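Progress Report: Wrist-View Perception and Grasp Planning
Project: Holst
Prepared by: Debashish Ekanayake
For: Tuva Engström, Cadton program office
Period: up to the end of March

1. Perception

The segmentation model was retrained on 1,233 labeled wrist-camera images, 400 of them new in this period. The new images were chosen for heavy occlusion of the fingers by nearby parts. Labels were checked by Arnar Mikkelsen, and disagreements were settled before training. The model now reports a separate confidence value for each finger link, which the planner reads directly. Previously it returned one value for the whole gripper, and a single hidden fingertip could cause the full mask to be dropped.
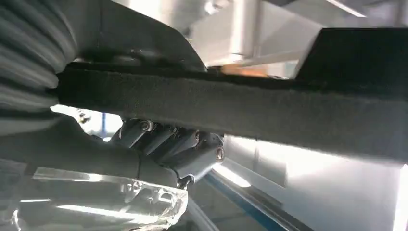 Occlusion handling remains the main open item in the perception module. The old mask logic assumed that a finger ends where its visible pixels end. With the fingertips partly tucked beneath the felt-covered beam, that assumption gives links that are too short, and the planner then accepts paths with too little clearance. The new version takes link length from the kinematic model and uses the image only to correct pose. Two surface types still cause trouble: crinkled clear plastic, where glare spots are read as edges, and bright white surfaces close to saturation. Exposure control has been moved from a fixed setting to a per-region setting, but the thresholds are not final.

2. Planning and control

The planner now treats soft coverings as contact-permitted zones with a force limit. Valdemar Skov rewrote the contact monitor so that it runs in the control loop – it was a separate process before, and message delays made the stop behavior hard to reproduce. The retreat motion after a contact stop follows the approach path in reverse. Side retreats are disabled until the clearance check covers the wrist and forearm as well as the fingers.

3. Tooling

The log viewer, Woletti, can replay camera, joint and force data on one timeline. Export to the Cadton archive format works for short runs. Long runs still fail on memory, and a fix is in review.

4. Next period

– Final exposure thresholds, with tests on clear plastic (Mikkelsen)
– Clearance check for wrist and forearm (Skov)
– Memory fix for long exports (Ekanayake)

We request 5 more days on the shared compute cluster for retraining. No change to the budget is requested.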